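# Irnetti 원목 상판: 제품 사양 및 취급 안내

Irnetti는 Plitix의 Fliker 테이블 프레임에 맞춰 제작하는 밝은 색 원목 상판이다. 식탁, 작업대, 회의용 탁자에 공용으로 쓰며, 상판만 단품으로 주문할 수 있다. 프레임, 체결 철물, 의자는 별매다. 이 페이지는 상판의 규격, 표면 마감, 설치 조건, 유지 관리, 교환 기준을 다룬다. 프레임의 조립 방법은 Fliker 조립 설명서를 따른다.

## 기본 사양

| 항목 | 내용 |
|---|---|
| 품명 | Irnetti 상판 |
| 재질 | 애시 집성 원목 |
| 두께 | 30 mm |
| 표준 크기 | 1400 × 700 mm, 1600 × 800 mm, 1800 × 900 mm |
| 결 방향 | 장변과 평행 |
| 표면 마감 | 수성 무광 도장, 상하면 동일 |
| 모서리 | 상단 반경 3 mm 라운드, 하단 1 mm 면취 |
| 출고 함수율 | 8 % |
| 체결 방식 | 하면 매립 너트(M6), 프레임 슬롯 고정 |
| 제작 기간 | 영업일 기준 12일 |

표준 크기 외의 주문은 장변 2200 mm, 단변 950 mm까지 받는다. 원형과 타원형은 제작하지 않는다. 배선 구멍은 지름 60 mm와 80 mm 중에서 고르며, 가장자리에서 구멍 중심까지 최소 100 mm를 확보해야 한다. 매립 너트 위치와 겹치는 구멍은 도면 단계에서 반려된다.

## 목재와 결

원판은 El Sherbiny 제재소에서 건조를 마친 상태로 입고된다. 입고 후 작업장에서 18일간 추가로 두었다가 재단한다. 재단 폭은 일정하지 않다. 같은 상판 안에서도 판재마다 결의 간격과 색조에 차이가 있으며, 판목면에서는 물결 모양의 긴 결이, 정목면에 가까운 부분에서는 좁고 곧은 결이 나타난다.

색상은 옅은 베이지에서 꿀색 사이에 분포한다. 착색제를 쓰지 않으므로 주문 시 색을 지정할 수 없다. 두 장 이상을 나란히 붙여 쓰는 경우 주문서 비고란에 '동일 로트'라고 적는다. 동일 로트 출고는 색조가 가까운 원판을 묶는 작업이며, 결 무늬를 이어 맞추는 작업은 포함하지 않는다.

작은 점 모양의 어두운 자국은 목재 고유의 특징으로 보고 그대로 둔다. 지름 3 mm를 넘는 옹이 구멍은 투명 수지로 메운 뒤 연마한다. 관통 옹이가 있는 판재는 상면에 쓰지 않는다.

## 표면 마감

도장은 하도 1회, 상도 2회로 한다. 각 회차 사이에 320방 연마를 넣는다. 완성된 면은 촉감이 매끄럽고 광택이 낮다. 무광 등급이라도 창가나 조명 바로 아래에서는 보는 각도에 따라 은은한 반사가 생긴다. 도막 불량이 아니므로 교환 사유에 해당하지 않는다.

표면 내성은 다음과 같다.

- 물: 1시간 이내에 닦으면 흔적 없음
- 커피, 홍차: 30분 이내에 닦을 것
- 식초, 레몬즙: 즉시 닦을 것
- 에탄올, 아세톤: 사용 금지
- 열: 70 °C까지. 냄비와 주전자는 받침 필수
- 긁힘: 금속 공구, 유약을 바르지 않은 도자기 굽에 약함

공구나 기기를 상시 올려 두는 작업대 용도라면 접촉부에 펠트 또는 코르크를 댄다. 검은색 고무 받침은 장기간 눌린 자리에 이염이 생길 수 있다. 실리콘 매트도 같은 자리에 계속 깔아 두지 않는다.

## 설치

포장을 푼 뒤 사용할 공간에 48시간 이상 세워 둔다. 이때 상하면 모두 공기가 통하게 한다. 한쪽 면만 바닥이나 벽에 밀착시키면 휨이 생긴다. 권장 환경은 실내 온도 18~26 °C, 상대습도 40~60 %다. 바닥 난방을 쓰는 방에서는 난방을 켠 상태로 적응시킨다.

1. 바닥에 담요를 깔고 상판을 하면이 위로 오게 놓는다.
2. 프레임의 긴 슬롯을 매립 너트에 맞춘다.
3. M6 볼트를 와셔와 함께 손으로 끝까지 돌려 넣는다.
4. 육각 렌치로 중앙부터 바깥쪽 순서로 조인다. 조임 토크는 8 N·m이다.
5. 두 사람이 장변을 잡고 세운다. 다리 한쪽으로 무게를 실어 돌리지 않는다.

슬롯은 목재의 폭 방향 수축과 팽창을 받아 주는 구조다. 볼트를 추가로 박거나 접착제로 고정하면 갈라짐이 생길 수 있고, 이 경우 보증에서 제외된다. 다른 회사의 프레임을 쓸 때는 폭 방향으로 최소 5 mm의 유격이 있는지 확인한다.

## 유지 관리

평소에는 물기를 꼭 짠 면 걸레로 결 방향을 따라 닦고, 마른 천으로 한 번 더 닦는다. 기름기는 중성 세제를 희석해 제거한다. 연마 입자가 든 세제, 매직 스펀지, 스팀 청소기는 쓰지 않는다. 왁스와 오일은 현재 도막에 흡수되지 않고 얼룩으로 남는다.

얕은 긁힘은 전용 보수액으로 가린다. 도막 아래까지 들어간 흠은 부분 보수가 어렵고, 상면 전체를 재도장해야 색이 고르게 나온다. 재도장은 작업장 입고 방식으로만 진행하며 왕복 운송비는 별도다. 재도장 후 두께는 최대 0.5 mm 줄어든다.

직사광선이 드는 자리에서는 처음 몇 달 동안 색이 점차 짙어진다. 화분, 모니터 받침, 테이블 매트처럼 한자리에 두는 물건은 이 기간에 가끔 옮긴다. 6월 이후 장마철에는 제습기를 쓰고, 바람이 상판에 직접 닿지 않게 한다.

## 허용 오차와 교환 기준

- 길이, 폭: ±2 mm
- 두께: ±0.5 mm
- 평탄도: 장변 1 m당 1.5 mm 이내
- 매립 너트 위치: ±1 mm

평탄도는 적응 기간이 끝난 뒤, 프레임에 체결한 상태에서 잰다. 기준을 벗어나면 수령 후 30일 안에 곧은자를 댄 측정 사진과 주문 번호를 보낸다. 운송 중 파손은 포장 상태의 사진이 함께 있어야 접수된다. 결 무늬, 색조 차이, 작은 점 자국은 교환 대상이 아니다. 맞춤 크기와 배선 구멍 가공품은 제작 착수 후 취소할 수 없다.

## 견본과 문의

80 × 120 mm 견본 조각은 유상으로 보낸다. 견본은 마감의 촉감과 광택을 확인하는 용도이며, 면적이 작아 긴 결의 흐름까지는 나타나지 않는다. 사양 및 도면 검토는 Ross Lamont가 담당한다. 도면은 PDF 또는 DXF로 받고, 치수 단위는 mm로 통일한다. 배선 구멍이 있는 도면에는 상면과 하면 중 어느 쪽에서 본 그림인지 반드시 표기한다.
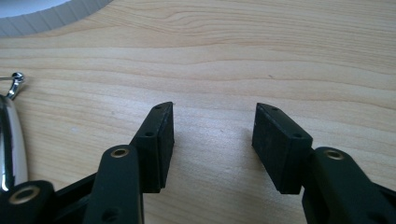
표기가 없는 도면은 상면 기준으로 가공한다. 검토가 끝난 도면은 주문 번호를 붙여 회신하며, 이후의 치수 변경은 새 주문으로 처리한다.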